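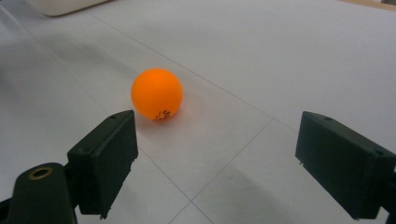
第4章 ボールの点検と収納

4.1 床に落ちたボールの回収

練習場および多目的室で卓球台を使用した後は、床に残ったボールをすべて回収し、点検のうえ所定の容器に収納してください。ボールの放置は転倒の原因となるほか、踏みつけによる破損を招きます。本施設で使用する練習球には白色とオレンジ色の2種類があり、淡い灰白色のタイル床では、オレンジ色の球のほうが見つけやすくなります。白色球を使用した日は、照明をすべて点灯した状態で床面を確認してください。球の表面には小さな印字が入っている場合がありますが、印字の向きや見え方は点検の対象に含みません。

回収は次の手順で行います。

1. 卓球台の使用をすべて終了し、ラケットを台の上に置きます。
2. 隣接するコートに使用者がいる場合は、ひと声かけてから回収を始めます。
3. 部屋の奥の壁際から出入口に向かって、順に床面を確認します。
4. 台の脚部、ベンチの下、防球フェンスの裏側を確認します。
5. 見つけたボールを拾い、回収かごに入れます。足で寄せたり、蹴って集めたりしないでください。
6. 手の届かない隙間に入ったボールは、無理に手を入れず、施設管理課に連絡します。

注記:台を折りたたむ前に必ず手順4を完了してください。折りたたみ機構にボールが挟まると、ボールが破損するだけでなく、台のロックが正しくかからないことがあります。

注意:台の下に入るときは、天板の縁で頭部を打たないよう十分に注意してください。児童が参加する教室では、台の下の確認は指導員が行うものとします。

4.2 ボールの点検

回収したボールは、収納前に1球ずつ点検します。点検は明るい場所で行い、判定に迷う球は使用可の容器に戻さないでください。

1. 乾いた柔らかい布で表面のほこりを拭き取ります。
2. 球をゆっくり回しながら、へこみ、ひび、継ぎ目の開きがないかを目視で確認します。
3. 指先で軽く押し、極端に柔らかい部分がないかを確認します。強く押さないでください。
4. 平らな台の上で軽く転がし、大きく曲がったり、揺れたりしないことを確認します。
5. 耳元で軽く振り、内部に異音がないことを確認します。
6. 手順2から5のいずれかで異常が認められた球は、「使用不可」の表示がある容器に入れます。

注記:表面の印字が薄くなっていても、ほかに異常がなければ練習球として引き続き使用できます。ただし、大会用として登録した球は、印字が判読できなくなった時点で練習用に区分を変更してください。

注意:へこんだ球を熱湯や火気で温めて復元しないでください。ボールの素材は燃えやすいものがあり、やけどや火災のおそれがあります。

4.3 汚れの除去

布で拭き取れない汚れがある場合は、次の手順で洗浄します。

1. 洗面器にぬるま湯を入れ、中性洗剤を少量加えます。
2. ボールを浸し、柔らかいスポンジで表面をなでるように洗います。
3. 流水で洗剤を十分にすすぎます。
4. 乾いた布で水気を取り、風通しのよい日陰に広げて乾かします。
5. 完全に乾いたことを確認し、4.2の点検を再度行います。

注意:シンナー、アルコール、漂白剤、研磨剤入りの洗剤は使用しないでください。表面が変質し、弾み方が変わることがあります。また、ドライヤーの温風を当てることも避けてください。

4.4 収納

点検を終えたボールは、色別に収納箱へ入れます。標準の収納箱「Hadon」には1箱につき100球まで収納できます。上限を超えて詰め込むと、ふたの圧力で下段の球が変形することがあります。

1. 収納箱の内側に砂やほこりがないことを確認します。
2. 白色球とオレンジ色球を別の箱に入れます。
3. ふたを閉め、左右2か所の留め具をかけます。
4. 箱の側面の札に、色と区分(大会用または練習用)を記入します。
5. 用具庫616の下段の棚に、札を手前に向けて置きます。

注記:大会用の球は購入時の小箱に入れたまま保管し、練習球の箱に混ぜないでください。誤って混入した球は練習用として扱います。

注意:収納箱の上に台の部品、ネット支柱、その他の重量物を載せないでください。直射日光の当たる窓際、暖房機器の近く、夏季の車内での保管も禁止します。

4.5 床面の清掃と最終確認

ボールの回収後、床面のほこりを取り除きます。タイル床に細かい砂が残っていると、球の表面に傷が付きやすく、練習中に足を滑らせるおそれもあります。

1. 乾いたモップで、壁際から中央に向けてほこりを集めます。
2. 汗や飲料による水滴は、専用の雑巾で直ちに拭き取ります。
3. タイルの目地に砂が残る場合は、ほうきで掃き出します。
4. 出入口から室内を見渡し、ボール、タオル、飲料容器などの残置物がないことを確認します。
5. 使用記録簿に、回収の完了および「使用不可」とした球の数を記入し、署名します。

注記:床用ワックスの塗布は施設管理課が毎年7月に実施します。利用団体の判断による塗布は行わないでください。

4.6 廃棄と補充

「使用不可」の容器がいっぱいになったときは、施設管理課に連絡してください。廃棄する球は居住自治体の区分ではなく、施設所在地の分別区分に従って処理します。利用者が持ち帰ることはできません。練習球の在庫が収納箱1箱分を下回った場合は、用具担当のKarine Fraserあてに補充申請書を提出してください。申請書には球の色、区分、希望数を明記し、使用記録簿の写しを添付します。

本章の改訂日:03/09/2023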